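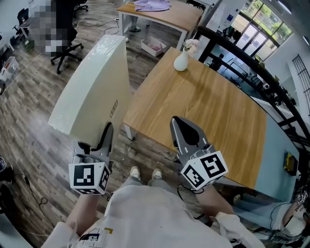
4. Tarefas domésticas e de oficina: o que os números deixam de fora

4.1 O problema da contagem

A literatura recente sobre manipulação doméstica apresenta-se quase sempre sob a forma de taxas de sucesso. Uma tarefa é definida, repete-se um certo número de vezes e o leitor recebe uma percentagem. O procedimento é legítimo, mas pressupõe que a tarefa medida coincide com a tarefa que alguém precisa de ver feita. Na nossa revisão, essa coincidência foi rara. Dobrar uma camisola previamente estendida, com o decote virado para o lado combinado, é uma tarefa. Tirar a mesma camisola de um monte, perceber que está do avesso e decidir se vai para a gaveta ou volta para a roupa suja é outra, e quem já fez as duas sabe onde se gasta o tempo.

Kang (comunicação pessoal) propôs que se distinguisse entre "execução" e "serviço". Adotamos a distinção, com reservas. Por execução entendemos a sequência motora avaliada em laboratório; por serviço, o trabalho completo, incluindo a preparação, a recuperação de erros e a arrumação final. Nenhum dos sistemas que examinámos foi avaliado como serviço.

4.2 Material e condições

O conjunto Clestach reúne 1.000 demonstrações humanas, das quais selecionámos 280 por envolverem objetos maiores do que a mão ou superfícies de atrito difícil de prever. Em todas elas uma pessoa executa os movimentos com pinças manuais, e só depois o registo é usado para treinar uma política. A Figura 3 ilustra o tipo de objeto que mais nos interessou: um painel curvo, de cor creme, embrulhado em película plástica brilhante e seguro de pé por uma das extremidades.

Figura 3. Manuseamento de um painel curvo embrulhado em película. A pinça esquerda prende a parte inferior da peça; a direita está livre. Ambas levam cubos com marcadores fiduciais.

Convém não ler a figura com demasiado otimismo. A competência que ela documenta é a de uma pessoa. É o operador quem escolhe o ponto de preensão e quem decide quando a segunda pinça deve entrar. Transferir essa competência para uma máquina é a hipótese a testar, e parte dos trabalhos que citam conjuntos deste género trata-a como facto adquirido.

A película merece um comentário à parte. Um revestimento solto pode deslizar sobre a peça sem que a pinça deslize sobre o revestimento, de modo que uma preensão geometricamente correta não garante o controlo do objeto. Pelos dedos e pelo pulso, uma pessoa percebe esta folga muito cedo. Um sistema que disponha apenas de imagem tem de a inferir a partir do movimento, muitas vezes quando a peça já rodou. Os reflexos do plástico complicam ainda a estimativa do contorno.

4.3 Resultados

A política treinada com o subconjunto foi instalada na bancada Sjöberg e submetida a 100 ensaios com peças embrulhadas. Contámos como êxito pousar a peça na zona marcada sem intervenção humana. Apenas 8 ensaios cumpriram o critério. Quando o critério foi relaxado para "a peça é levantada da mesa", o resultado melhorou bastante, mas não o reportamos como resultado principal: uma peça levantada e largada a meio caminho não poupa trabalho a ninguém.

Os fracassos concentraram-se na transição entre uma e duas pinças. A segunda chegava tarde ou empurrava o objeto antes de o prender, e em vários casos fechou sobre a película apenas. Suwannarat, que reviu os registos de forma independente em Stenau, atribui uma parte destas falhas à calibração dos marcadores. Admitimos que a explicação vale para os casos de desalinhamento inicial. Não nos parece que explique os restantes.

4.4 Discussão

O fabricante Estow, que cedeu as peças, perguntou-nos se o sistema podia assumir o desembalamento num turno normal. A resposta é negativa, e a margem não é pequena. Um ajudante sem experiência aprende a tarefa numa manhã e, quando deixa cair uma peça, apanha-a. O nosso sistema ficou parado à espera de que alguém o reiniciasse.

Os dados não permitem concluir que a abordagem esteja errada. Mais demonstrações, ou sensores de força nas pinças, podem alterar o quadro, e a segunda via parece-nos a mais promissora. Falta, porém, um protocolo que contabilize os minutos de assistência humana por tarefa concluída. A secção 5 descreve uma primeira versão desse protocolo e as dificuldades que encontrámos ao aplicá-lo.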